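Notes on the practice clavichord, end of year

The Kaewmanee has now been in the back room for one full heating season, so I can say something about how it holds pitch. It is a fretted instrument, strung in brass throughout, and I keep it in a modified meantone at A=400. The maker's sheet allows for a higher pitch. I tried that in October and lost 2 strings in the tenor within a week, so it went back down.

Drift is mostly seasonal. When the radiator comes on, the treble goes flat first and the bass follows a few days later. I tune the middle octave from a fork, check the thirds by ear, and copy outward. The unisons take the longest. With paired strings this light, a small movement of the pin is already too much, and the hammer has to seat fully or it rocks.

The tangents needed more attention than the strings. Three in the upper register had worked out of line and were striking one string of the pair late. The result is a faint double attack, easy to miss in a fast piece and very plain in a slow sarabande. I bent them back with flat pliers, a little at a time, playing the note after each bend.

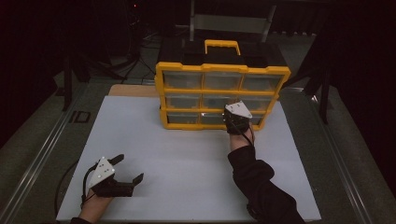

Romain Bouvier wrote to say that bending is the wrong cure if the key lever itself has warped, and that he would check the balance pin slot first. He had the same double attack on a Lenon and found the lever leaning to the left. I pulled the keys and sighted down them. Two were straight. The third leans slightly, and I have left it alone until spring.

The listing cloth is the other item. Mine was woven too loosely at the bass end, and the strings rang on after release. I rewove the lowest octave with a thinner strip, over and under each pair, and the ring is gone. The tone is also a shade drier, and I may loosen it again.

Repertoire for January: the second Froberger suite, and the short Pachelbel fugues if the low C sharp behaves. Séverine Leblanc has lent me her edition, with fingerings I do not agree with.

Posted 31 December 2018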